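Permanent crease lines in stored table linens
Forum: Fabric Care and Storage
Page 1 of 1

khairul_oei
I look after the linens for a small rental outfit (Sembiring). We have 738 tablecloths on shelves, folded in quarters and then in thirds. After one winter the older cotton ones have a line at the center fold that survives washing and a hot iron. On two of them the line has turned yellow. Is this heat damage from the ironing, or is it the folding?

NYusof
Both, probably. A pressed fold bends the fibers sharply at one spot and the weight of the stack holds them there. Yellowing along the line is usually leftover detergent or starch. It collects where the cloth is thickest and oxidizes. Do you starch before storage?

khairul_oei
Yes, light spray starch, then pressed, then folded. Stack height is 27 cloths per shelf.

NYusof
Stop starching before storage. Starch when the cloth goes out, not when it comes in. And cut the stack height.

fidgate
Disagree on the stack height. I ran a hotel linen room and we stacked higher than that with no trouble. What matters is turnover. A cloth that goes out every few weeks never sits long enough to set. The ones at the bottom of a slow stack are the problem, whatever the height. Load from the top, pull from the bottom.

Haziq C.
Turnover works for a hotel. A rental place has odd sizes that go out once a year. For those I would roll on tubes. Cardboard tube, 5 inches across, covered with washed muslin so the board doesn't touch the cloth.

fidgate
Tubes for 738 cloths? Where do they go?

Haziq C.
Only the slow sizes. I said that.

khairul_oei
Slow sizes are maybe a fifth of the stock. Tubes could go on the top rack. Does anyone refold on a schedule instead?

NYusof
Twice a year, June and again after the holidays. Move the fold lines a hand's width each time. It is dull work but it costs nothing. Rinse twice before the cloth goes away, and check that the dryer has cooled before you fold.

fidgate
Refolding I can agree with. I would still fix the pull order first.

saodah_m
Rolling is better for the old cotton, but padding the folds gets you most of the way with no tubes. Put a loose roll of acid-free tissue inside each bend so the cloth curves around it. Don't press the fold by hand and don't iron it. What you want at the bend is the shape in the cream cloth at the end of this post, where the lifted corner goes over into a soft rolled fold. If you can see a sharp edge on the outside of the bend, open it up and add tissue. Check the lowest cloth in each stack after a month, as it will flatten first.

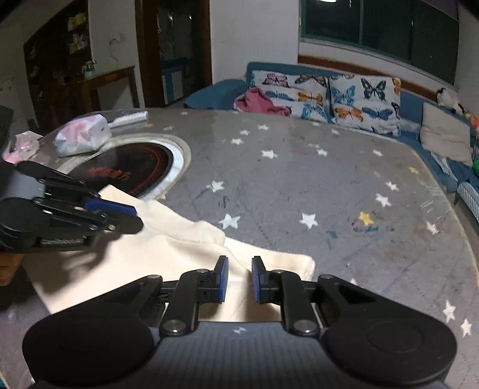
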